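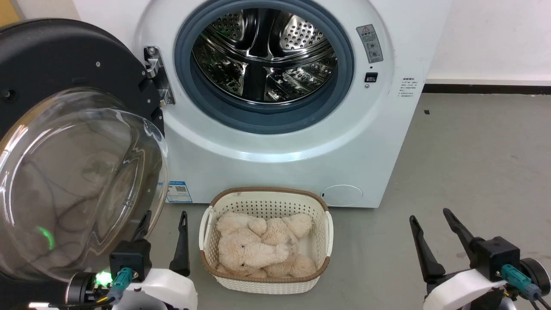 My sweater is older than my driving license

In Tornley the summer ends early. By the last week of August the mornings already smell of wet grass, and at seven o'clock I want wool on my shoulders. So I opened the box where I keep my winter things and found four holes in my gray sweater, two of them at the same elbow.

I bought this sweater 20 years ago in Lisov, when I was a student and had little money. It cost 95 in the old currency, and I remember I walked past the shop for a week before I decided. It was too big for me then. Now it fits, and I will not discuss why.

In my mother's house mending was normal work for the evening. She had a wooden mushroom for the socks and a tin with threads in every color except the one she needed. I was not interested. I learned to sew a button and thought that was enough education for one man. When I moved here I did what everyone does, I threw away the socks and bought new socks.

Last winter I started to feel bad about it. A shirt from a cheap store lost its shape in one season, and the next one also. I took a beginners' evening at Duter, the yarn shop behind the post office, and we learned to darn on a piece of old blanket. You make the long threads first, close together, and then you go over and under across them, like a very small basket. My first one looked like a scar. The second was better, because I had stopped pulling the thread so hard.

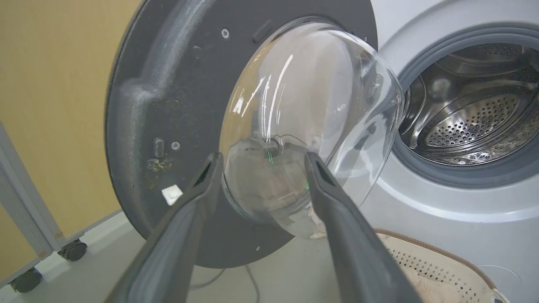
For the elbow I used a Nuchit wool in dark green. I had no gray, and I also like when the repair can be seen. It took me two evenings and one radio play. The mistake I made, and maybe it will help somebody, is that I started too near to the hole. The wool there was already thin, so the edge opened again after some days. You must begin in the healthy part, a finger's width away, even if the patch becomes ugly and large.

I have also changed how I treat my clothes in general. Wool I air on the balcony overnight and wash by hand, perhaps twice in the winter. Jeans I turn inside out. Things which only smell of the kitchen get one night by the window before I decide anything. My neighbor thinks this is not clean, but she has very strong opinions on curtains too.

There is one more hole, under the arm, and I keep postponing it. The knitting goes in two directions there and I do not understand which one I should follow. If you have repaired such a place, please write me how you did it. I have 43 meters of the green left and would like to use it before the first frost.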